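Hisell opens up its grasp planner

The small team at Hisell has spent a long winter on Flulletti, its planning software for robot arms, and in February version 3 went out to everyone who had been waiting so patiently for it. The big change is in how the planner treats clear glass, which depth sensing has always handled rather badly. 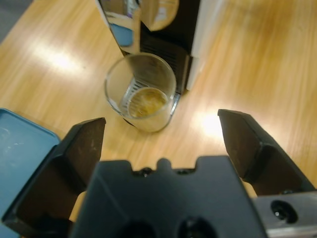 The new release works from the wrist view and checks its guess 30 times a second, so the arm can keep correcting as it closes in on a rim – a lovely thing to watch, if you like that sort of thing. The team tuned it on 1285 recorded grasps, 376 of them with drinking glasses, and the logs are free to download along with the code.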